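To: Jirlow festival stage and site list
Subject: Re: Deposit clause and the Prordale refund question
Date: 21/04/2021

Replying to the earlier message, quoted in part:

> The Prordale contract says the deposit comes back if the
> event is canceled "by order of a public authority." The
> county never issued an order. It only withdrew the permit
> for anything over 1,071 people. Does that count? Drimero
> says no and is keeping the full amount.

I read the contract again last night, including both riders. My reading is below. I am not a lawyer and this should go to one before any letter is sent.

Clause 15 covers cancellation. It has two triggers. The first is an order by a public authority. The second is "loss of any permit necessary to the event as described in Schedule A." Schedule A describes an outdoor concert with a capacity of 3,000. A permit for 1,071 is not a permit for that event. The second trigger applies, and the argument over the word "order" can be dropped.

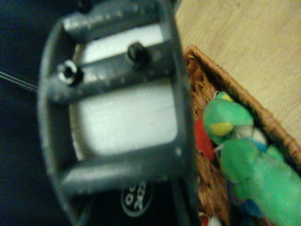 Gripper, close view. Two screws on the middle crossbar.

The weak point is notice. The promoter had to give Drimero written notice within 20 days of losing the permit. The email to the booking agent went out in time, but the contract asks for notice to the address on page one, and the agent's address is in a rider. Whether the rider replaces page one or adds to it is unclear. The rider says "for all scheduling matters." Drimero will say a cancellation is not a scheduling matter.

> Also, Montoya wants to know if the stage rental is
> treated the same way.
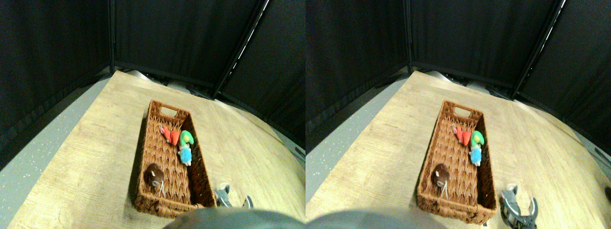

Tabletop and black curtains, two views.

It is not. The stage rental is a separate agreement with its own terms, and the supplier is not a party to the Prordale contract. It allows one change of date without a fee if the request is made before load-in. It says nothing about permits. Montoya should ask for the date change now and leave the refund alone. Asking for both in one letter may be read as a cancellation, and then the fee is due.
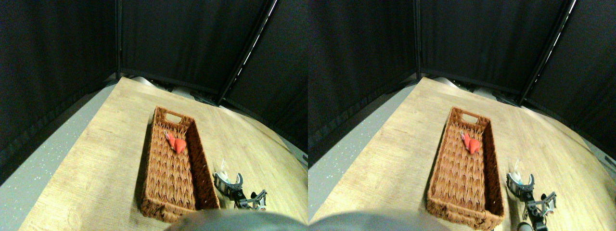
Source: Jirlow list archive

On moving the show to July: the artist's fee carries over only if both sides sign an amendment. A phone call does not do it. The draft I have seen still uses the old capacity figure in Schedule A, which would put everyone back in the same position if the county keeps its limit. Change the figure or tie it to whatever the permit allows.

> Should we hold back the second payment in the meantime?
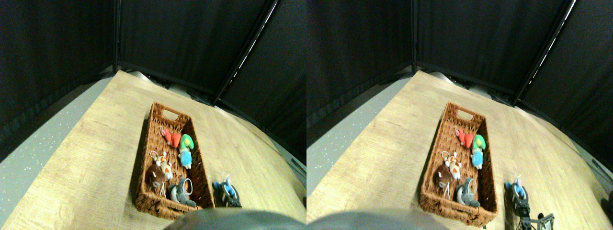 Wicker basket with small plush toys.

No. Withholding is a default under clause 8 unless the dispute has been put in writing first. Send the dispute letter, keep proof of delivery, then ask the lawyer about the payment. The ticketing account is a separate matter and I have not looked at those terms.

I can send the marked-up contract off list to anyone who needs it.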